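Ticket 1157
Queue: Equipment planning
Subject: Gripper pads wearing early on the two-arm fabric station, need a figure for next year's spares line
Opened by: Nesma Cherkaoui
Assigned to: Magdy Hamdy
Priority: Normal
Status: Closed, with follow-up in March

Nesma Cherkaoui, 09:12
The spares budget for the sock sorting station was drawn up on the assumption that finger pads would be changed twice a year. We are on the third set since the station was commissioned and it has not done six months yet. The budget draft has to go to Amr Zerouali before he signs off the second station. I need to know whether to raise the pad line, change supplier, or leave it alone and treat this as a setting-up cost. Pads at present come from Fomar, bought as complete fingers. The arms are on the Vullik service contract, which excludes anything below the wrist flange.

Magdy Hamdy, 09:40
Please attach the change record for each set and say which arm they came off. Also the closing force setting, if anyone has written it down.

Nesma Cherkaoui, 10:05
Set 1: both arms, changed together. Set 2: left arm only. Set 3: left arm only. Force is whatever it was at handover. Mitiku has the settings sheet.

Mitiku Tilahun, 10:31
Settings sheet says 100 per cent on the left, 60 per cent on the right. I don't think 100 was chosen. It is the default after a controller reset and the left controller was swapped under warranty. The right one still has the value from commissioning.

Magdy Hamdy, 11:02
That would explain left wearing faster than right. It does not explain set 1, which went on both arms before the swap. What was being handled then?

Mitiku Tilahun, 11:20
Towels and tea towels for the first few weeks, then knitted goods. The towel runs dragged the fingers along the table because the pick height was set too low. Corrected since. The removed fingers from set 1 are flat at the tip, with the pads still fairly sharp further up. Sets 2 and 3 are worn evenly over the whole pad face.

Magdy Hamdy, 11:48
Two separate causes, then. Set 1 is table contact. Sets 2 and 3 are closing force. Neither is a fault in the part. Before I say the same to Amr I would like the left arm run at 60 for a while on ordinary stock, both arms working the same piece, and somebody watching for dropped picks.
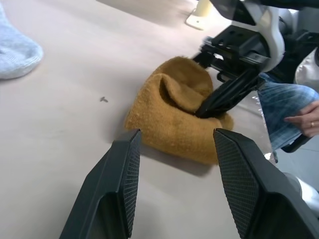 Mitiku Tilahun, 14:15
Left set to 60 and saved to the controller. Trial of 200 picks, mixed knitted socks, no towels. Eleven misses, all on the left arm. Log attached. Most are at the start of the pick, where the fingers close on loose fabric and take too little of it. Once a piece is held it stays held. I then tried 70 on a short run and did not see a miss, but it was too short to put a figure on.

Nesma Cherkaoui, 14:22
What was the miss rate at 100?

Mitiku Tilahun, 14:26
Not recorded. Misses were not being logged before today.

Magdy Hamdy, 14:50
Then we can't compare and should not pretend to. Leave the left at 70 and log misses from now on. I have asked Younes whether Fomar will sell pads without the finger.

Younes Abou Zeid, 15:33
Fomar will not split the part. Their answer is that the pad is bonded and the finger is the spare. Geton offer a similar finger with a screwed pad, and the pad can be ordered alone. The first order would cost more because we would need the fingers as well, and they want a drawing of our flange before quoting. Delivery is longer than Fomar's. I have not seen a Geton pad on knitted goods and would not buy for both stations without trying one pair.

Nesma Cherkaoui, 15:41
Can the trial pair come out of this year?

Younes Abou Zeid, 15:47
Yes, if it is ordered under consumables. As equipment it goes through Salem and they will ask for three quotes.

Nesma Cherkaoui, 15:49
Consumables it is. Send me the quote when it arrives.

Magdy Hamdy, 16:20
Findings for the budget note:

1. Early wear on set 1 came from the pick height. Corrected, should not recur.
2. Wear on sets 2 and 3 is put down to closing force on the left arm after the controller swap. Likely, not proven. The current set will show it.
3. Keep the pad line at two changes a year for each station, plus one spare set held on the shelf for each. The shelf set is a one-off cost and was missed from the original plan.
4. Do not commit to Geton for station two yet. Specify the Fomar finger in the purchase and check that the flange suits either make.
5. Add a line to the warranty swap procedure: restore closing force from the settings sheet, both arms, and sign it.
6. Ask Vullik whether they can leave the force value alone when they replace a controller. If they can't, item 5 covers it.

Amr Zerouali, 16:58
Agreed on 1 to 5. On 6, put the question in writing with the contract renewal. Shelf sets approved for both stations. I want the miss log before I release the money for station two - a month of it, from both arms.

Magdy Hamdy, 17:04
Noted. Mitiku to send the log in March. Closing this ticket, Geton trial pair to be raised separately by Younes.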